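Ocho horas de coche con un bebé y el portabebés Stiter

Nos lo regaló mi cuñada Ilham Lau cuando nació Bruno y lo dejé en su caja hasta enero, que es cuando nos tocó ir a Clokirbridge a ver a los abuelos. 400 kilómetros con un crío de cuatro meses, ¡qué ilusión! Pues al final el portabebés me salvó el viaje, o por lo menos las paradas.

Lo bueno

Se pone en un momento, incluso en el aparcamiento de una gasolinera y con viento. Las hebillas hacen un clic bien fuerte (Bruno se asusta un poco, la verdad, pero yo me quedo tranquila) y el cinturón reparte el peso de maravilla. Antes teníamos uno de Chong, heredado, y a los diez minutos ya me dolían los hombros. Con este me paseé por todo el mercado de Rundgate, comí un bocadillo de pie y el niño siguió dormido - un milagro, porque en casa se despierta si respiro fuerte.

La tela se lava a máquina. La he lavado muchas veces, ya os imagináis por qué, y sigue igual.
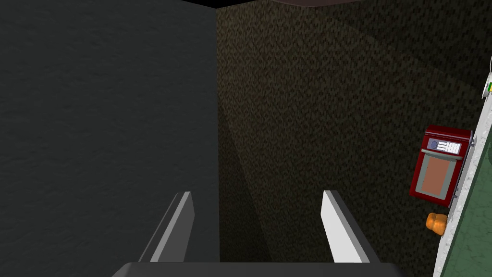

Lo que no me gusta tanto

El reposacabezas es blandito y se va doblando hacia fuera, así que acabas sujetándolo con la mano. Las instrucciones vienen en una letra minúscula y el dibujo del ajuste lumbar no hay quien lo entienda; lo pillé gracias a mi vecino Keir Baxter, que tiene gemelos y se los sabe todos.

Y da calor. En invierno genial, pero no sé yo en julio.

El precio

Cuesta casi 100 euros y lo he visto de segunda mano por 40. Yo por 70 lo compraría sin pensarlo. Si viajáis poco, a lo mejor os apañáis con un fular. Nosotros volvemos a Clokirbridge en Semana Santa y va directo al maletero, encima de todo, para no tener que buscarlo.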